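Home Features Reviews Workshop Archive Subscribe

The snack tray problem

Teaching a machine to tidy a plate of treats takes a lot of evenings at other people's tables

March 25, 2020

The first thing you learn when you collect examples for Dramel is to slow down. People pick things up quickly and without looking. A hand goes out, the fingers close on a packet, the packet moves. Ask someone how they did it and they can't say. The work of the project is to get that same movement written down in a form a computer can learn from, and the computer needs it done at a steady pace, with a clear start and a clear finish.

Dramel is a small outfit that works out of two rooms above a tile showroom. It doesn't build robots. It gathers demonstrations, which it then cleans up, labels and passes to the people who train the software. One of its current jobs is called Grudus, and it covers light household tidying: putting groceries away, sorting cutlery, clearing a table, filling and emptying trays. I spent most of March following it, and for part of that time I did the collecting myself.

The tool of the trade is a gripper you hold in your hand. It has two fingers that open and close, and a camera that sees roughly what a robot would see if the same gripper were bolted to the end of its arm. You hold the handle, squeeze, and the fingers come together. The camera records the fingers and whatever is between them. Software works out afterwards how the tool travelled through the room and how far open the fingers were at each moment. Put those together with the pictures and you have one example.

The older way of doing this was to drive a real arm by remote control. It works, and many labs still do it, but an arm is heavy, has to be fixed to something and needs a person nearby who knows how to stop it. You can't easily take one to a stranger's flat and set it up beside the couch. A pair of hand-held grippers fits in a carry bag.

That matters more than it sounds. A system trained in one room gets very good at that room. It learns the colour of the bench and where the light falls, and when you move it next door it reaches for things that aren't there. The cure is variety, and variety is the expensive part. Dramel pays households for an evening's use of a table, and asks them not to tidy up first.

I was trained in a morning. The method is written up in a short manual called Nosel, which everyone on the job calls "the Nosel" as if it were a piece of equipment. It says to begin each example with the grippers open and away from the objects. It says to keep your free fingers off the goods. If you drop something, you finish the recording, mark it as a drop and start again. You don't pick the thing up and carry on as though nothing had happened, though there is a separate set of recordings in which recovering from a drop is the whole point, and those are marked differently.

Drops are kept. I had expected them to be thrown out. The people doing the training want to know what a bad grasp looks like in the moments before it goes wrong, and a few of them are worth having for that reason. What they can't use is an example where the label is wrong. A packet marked as placed when it has slid off the pile teaches the system that sliding off the pile is fine.

Snacks are a favourite of the Grudus crew and a headache for everybody downstream. A wooden block has one shape. A foil bag has a different shape every time you touch it. It crumples under the fingers, it throws light back into the camera, and the printing on it folds up so that the words and pictures come and go. Clear bags are worse, as the system has to learn that the nuts inside and the film around them are one object. Then there are the small stiff packets with corners, which behave well until you squeeze them near a point and they spin.

Put all of that in one tray and you have a good test. The walls of the tray block the low approaches, so you have to come down from above. The packets lean on each other. Pull one out and two more shift. My first session at it was 25 examples and I would have sent seven of them back myself.

Most of my mistakes came from wrist habits. With bare hands you rotate your grip without thinking, letting the packet swing between finger and thumb. Two flat fingers don't allow it. If the packet is lying across the jaws you have to turn the whole tool, and if you turn it too far the camera ends up looking at the ceiling, or at you. The Nosel has a page on this. The short version is to move your feet.

Using two grippers at once is harder again. The crew calls it two-handed work, and it's the part of Grudus the clients are keenest on. One gripper lifts a packet clear while the other goes in for the next, or one steadies the tray while the other fills it. Each tool has its own camera, so each one also records the other going about its business. The two streams have to be lined up in time afterwards. If they are out by even a small amount, the software sees a packet passed from one hand to the other before the first hand has offered it.

There is a running argument about how fast a collector should go. One side says that slow examples are clean and easy to label. The other says that a machine trained on slow examples will be slow for good, and that people won't put up with a robot that takes a minute to put away a biscuit. Dramel's answer for now is to collect at two speeds and say which is which. I found the quicker one more natural and much more tiring. After 17 examples in a row my forearm had had enough, and the grips started to show it.

Then comes the checking. Every example is watched by someone who wasn't there. The checker marks the moment the fingers close, the moment the object leaves the surface and the moment it is let go. They also write one line saying what was done, in everyday words: "take the red bag out of the tray", "put the green and white packet at the back". Written lines are needed for systems that take spoken requests, and they cause a surprising amount of trouble. Two people will give the same packet different names. One calls it a wrapper, another a sachet. The rule is that both are allowed, on the grounds that the person giving the order at home will not have read the manual either.

Packaging in more than one language adds another layer. Some of the homes on the list shop mostly at Asian grocers, and the crew was glad of it, as the early sets were nearly all chips and muesli bars. A checker who can't read the print goes by colour and shape. A checker who can read it writes down what the thing is. Both lines go in.

Privacy takes up a fair share of the day. The cameras point down at the task but they sweep across the room whenever you lift the tool, so a household's shelves and houseplants end up in the background of everything. Hosts sign a form and get a look at the recordings before they are passed on. Family photos and mail are put out of sight before the start, and any face that wanders through is blurred. One host at the Hassanpour Street address asked for a whole set to be deleted and it was, without discussion.

Whether it all adds up to a useful robot is a question for the people further along. I have seen one early test, with an arm on a bench and a bowl of wrapped sweets. It took the top few neatly, then went for one wedged against the side and pushed the bowl along the bench. It tried the same sweet from the same angle twice more before it was stopped. The collectors in the room looked at each other, and by the next morning there was a new line on the task sheet asking for objects pressed up against a wall, from every direction we could manage.

I've kept my place on the roster. The next block is laundry, which the crew speaks of with some dread, and after that it's back to trays, this time with lids. I'm told the trick with lids is to look for the lip before you do anything else.

Contact the editors | Copyright 2020, all rights reserved | Back to top

Last updated: March 25 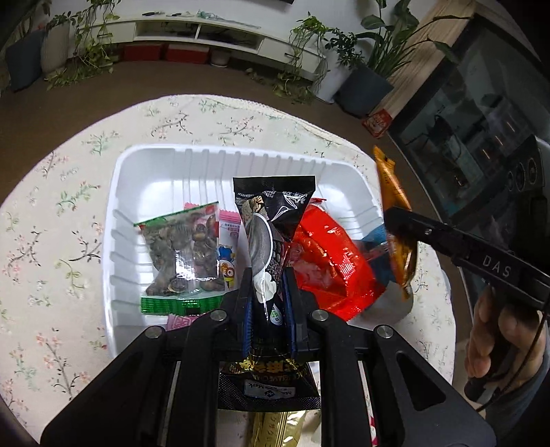 Two-gripper work on a tray of snacks, with a black triangular packet in one set of jaws and an orange and gold wrapper in the other.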